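Lisdale Records Storage: Frequently Asked Questions

Accounts and deposits

What can be deposited at Lisdale?
Paper files, bound ledgers, index cards, rolled drawings and microfilm. Loose photographs are accepted if they are sleeved. We do not accept magnetic tape, cellulose nitrate film, or anything that has been stored with food.

How should files be packed?
Use the standard Imik carton, available from the front counter or by request with a scheduled pickup. Pack folders upright with the tabs facing the same end. Leave enough room to slide a flat hand between the last folder and the carton wall. Do not use hanging folders inside cartons; the metal rods cut through the bottom seam when cartons are stacked.

Is there a weight limit?
Cartons must close flat and be liftable by one person. Overfilled cartons are repacked at the hourly handling rate.

What is the minimum deposit?
2 cartons. There is no maximum, but deposits of more than 100 cartons need a reserved intake slot at the Sakundale building.

Labels and indexing

What goes on the label?
Account number, department code, date range of contents, and destruction year. Write the destruction year even if it is "permanent." Labels go on the short side of the carton, never on the lid. Lids get swapped.

Do I need to send an index?
A carton-level index is required. A folder-level index is optional but determines what we can retrieve. Without one, retrieval is by whole carton only.

Can the index be changed later?
Yes. Send a revised sheet using Form 19. Changes made by phone are not recorded.

Retrieval

How long does a retrieval take?
Requests received before noon are ready the same afternoon at Lisdale and the next working day at Sakundale. Oversize drawings take one additional day at either building.

Can I view records on site?
Yes, in the Abera reading room, by appointment. Bring the retrieval number and photo ID. Pens are not allowed at the tables.

What happens if a carton is not returned?
After 30 days it is treated as withdrawn and removed from the inventory. Returning it after that point counts as a new deposit, with a new intake fee.

Office furniture and on-site filing

Can records be picked up while still in the cabinet?
No. Drawers must be emptied into cartons before pickup. 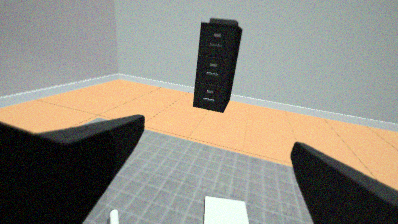

Drivers will not move a loaded cabinet, including on a hand truck. If the key is missing, tell us when you book so that a locksmith can be scheduled; the charge is billed separately.

Do you take empty cabinets?
Only as part of an office closure contract. Remove anything stored on top and tape the drawers shut.

Billing and destruction

How is storage billed?
Monthly, in advance, by carton. A carton received on any day of the month is billed for the full month.

When are records destroyed?
Each July, after written approval from the account holder. Cartons that reach their destruction year without approval stay in storage and continue to be billed.

Do I get proof of destruction?
A certificate listing each carton number is mailed once shredding is complete. Duplicates can be requested at extension 334.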